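Itwood Equipment Planning Group
Minutes of the November meeting

Meeting opened 2 p.m. Seven members present, quorum met. Apologies were received from the Wysocka site, which sent written comments ahead of time.

1. Minutes of the previous meeting
Accepted with one correction. The entry on freight should have read "quoted to the Hulwood loading dock", and did not include delivery to the second floor.

2. Second arm for the desk-tidying work
The group went back over the request carried forward from last month. The current arm is shared between desk-tidying and the bin-sorting work, and the changeover eats most of a morning each time. Hulwood asked whether the changeover could be shortened with a better mounting plate. The answer was yes, by a bit, but the recalibration is what takes the time and a plate would not help with that.

Two options were tabled. Option A is a second arm of the same model, bought new. Option B is a reconditioned arm from Trultitz with a shorter warranty. Wysocka's written comments favoured Option B, on condition that the controller is the same revision as ours. Trultitz has not confirmed this in writing.

Members were reminded that a new arm does not come with fingers, a wrist camera or a bench. These have been left out of past requests and then charged to consumables, which threw the consumables line out by March. Any request going forward is to list them.

3. Fingers and grippers
The desk work uses ordinary office things: pencils, pens, a lamp, a wire-mesh organizer, a flowerpot. Pencils are the hard case, being thin and lying flat on the desktop. The notched plate fingers are the ones in use at present.

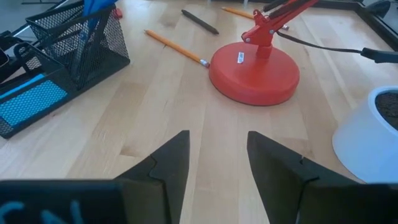 Padded fingertips were discussed as an alternative. The view from the bench was that pads would be kinder to glossy surfaces such as the lamp base, but would make the tips thicker, and thin tips are wanted for anything lying flat. It was agreed to price both and to keep the current shape as the default until there is a reason to change it.

Spare fingers are down to one pair. Agreed to order 44 pairs in a single run, shared between the two sites, as the supplier's setup charge is the same for a small batch. Storage to be in the labelled drawers at Hulwood and not on the bench.

4. Desk items
A request for $300 was approved to replace and add to the household and office items. Lamps and pots are to be bought in more than one colour. Pencils can come from the stationery cupboard and don't need a purchase order. Wysocka asked that receipts be kept together this time.

5. Power and bench space
A second arm would need its own circuit at Hulwood. The electrician's quote is still outstanding. Cable routing across the desktops was raised again, as lamp cords take up working room and can be caught by the arm. Clips to be tried on one desk first.

Bench space is tight but workable if the old shelving comes out. Disposal of the shelving was not settled.

6. Decisions and actions
Option A or B: deferred until Trultitz replies about the controller. If there is no reply by the next meeting, Option A goes forward for costing.
Itwood to reissue the request form with separate lines for fingers, camera, bench and wiring.
Hulwood to chase the electrician's quote and measure the bench.
Wysocka to get prices for padded fingertips.

7. Other business
The dust cover for the shared arm is torn. Replacement to come out of consumables.

Meeting closed 3:40 p.m. Next meeting to be held at Hulwood, same time.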